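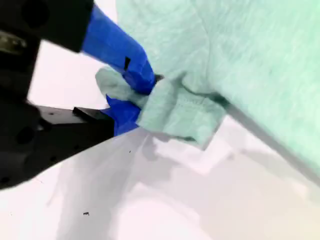
Trillora playtest notes, March

3 min read

March, evening. Posted by the Culholm table

Third session with the current rules. Three players, base map, no expansion tiles. Went in wanting to check the ferry change and the new end trigger, and came out with more on the market row than on either.

Setup

Still too slow. The deck is 111 cards now and sorting it by season before each game takes longer than the first round. Tried dealing from a single shuffled deck with the winter cards stacked at the bottom. Worked fine and nothing in the early game seemed to miss the sort. Keeping this. The rulebook paragraph on seasons can come down to a couple of lines.

The board side with Mokik on the left is easier to read from the far end of the table. Use that side for the next print and drop the other one.

Ferry

Old rule: pay a coin, cross to any open dock. New rule: cross only to the next dock, but for free. The new rule makes Mokik worth something. Before, everybody skipped it and went straight to Hirano for the silk. This time two players stopped there early and one built a warehouse, a first in any of our games.

Problem: if the next dock is full, the rules don't say whether you wait or skip past. We played it as wait. That cost blue a whole turn in round two and felt bad. Try skipping next time. If skipping turns out too strong, add the coin back for the skip only.

Market row

The row clogs. Once the cheap goods are gone, what's left is lamp oil and salt, and no one wants either until the winter contracts show up. For a good part of the middle game we were taking the same action over and over (sell one, draw one) and waiting for something to move.

Ideas, not tested:
- wipe the row whenever the ferry passes Hirano
- put a coin on the oldest card each round
- fewer salt cards, more timber

I like the coin. It's the smallest change and players already know it from other games. The wipe would be one more thing to remember on the ferry move, and that move is already busy.

End trigger

Game ended when the second lighthouse went up. Scores were close and the last round didn't drag. Green complained that there was no warning, and that's fair, the second lighthouse can be built from hand with nothing showing on the board. Could require the plot to be claimed a round before. Leave it alone for now and watch whether it comes up again.

Components

Warehouse pieces are too close in size to the houses. Swapped in discs halfway through and the mixups stopped. Contract cards need the reward in the top left corner so they can be read in a fanned hand. Icons for salt and silk still get confused under yellow light.

For next session

Same player count, so the ferry results can be compared. Single deck setup, skip rule on, coin on the oldest card. Leave the scoring as is. Print new contract cards before then, and bring the spare discs.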